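The Norkel staff kept its recruiting board in a spreadsheet. Each row was a player and each column was something that could be measured. Maribeth Estrella had built it, and she was the only one permitted to add a column.

Row 14 was a left-footed kicker named Rind. He played for a school with a gravel parking lot and a scoreboard that had lost the upper half of its sevens. His longest make in a game was 40 yards. His hang time on kickoffs was acceptable. His operation time, snap to contact, was slow by a margin that Estrella had marked in yellow.

"He takes an extra half step," she said.

"He takes it every time," said Ileana Ilie, who coached special teams. "It's consistent. I can shorten something consistent."

The staff had one scholarship left for specialists. The other candidate was a kicker from Gamosent, ranked higher by both services the office paid for, with a faster operation and a stronger leg. His row was entirely green. He had also made two official visits elsewhere and had stopped returning messages on Sunday.

Ilie drove to see Rind on a Friday in April. There was no game. He kicked on a field that sloped toward the south end zone, into a crosswind, with his sister holding. Ilie stood behind the uprights with a stopwatch and a clipboard. She recorded the distance, the hash and the result for each attempt, and made no comment until the bag was empty.

He made 92 percent from inside the 35. Past that the number fell off. She asked him why he took the half step.

"The plant foot slips here if I don't," he said. "The grass is bad on that side."

She walked over and pressed the turf with her shoe. It moved. She wrote "surface" on the clipboard and underlined it.

On the drive back she called Estrella and asked for a column for field condition. Estrella said a column needed data for every row, and they had field condition for one player. Ilie said she would get the rest. It took her nine days of phone calls to high school coaches and two grounds crews. One of the coaches wanted to discuss his punter for up to an hour and was allowed to.

When the column was filled, the yellow cell in row 14 had not changed color. Estrella had set the threshold herself and did not move it. She sorted the sheet by the new column, looked at it for a while, and sorted it back.

"Bring him to Plilance," she said. "Put him on the indoor surface. Three days, 100 kicks, my stopwatch."

"And if he still takes the step?"

"Then he takes the step, and I'll know what it costs."

Ilie called him from the parking lot. His sister answered. She said he was out on the field, and asked whether the school would need a holder.

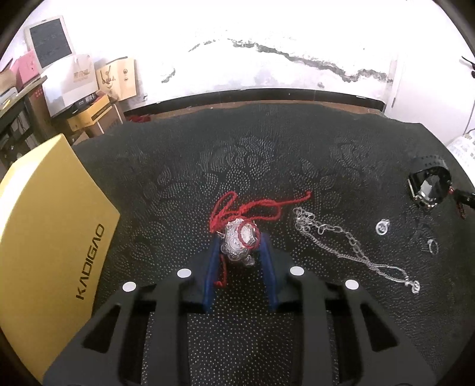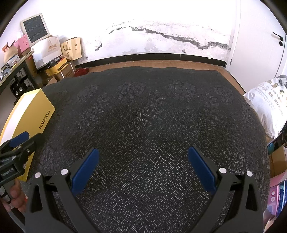 First picture: silver pendant on a red braided cord. Second picture: dark gray quilted cover with a floral pattern.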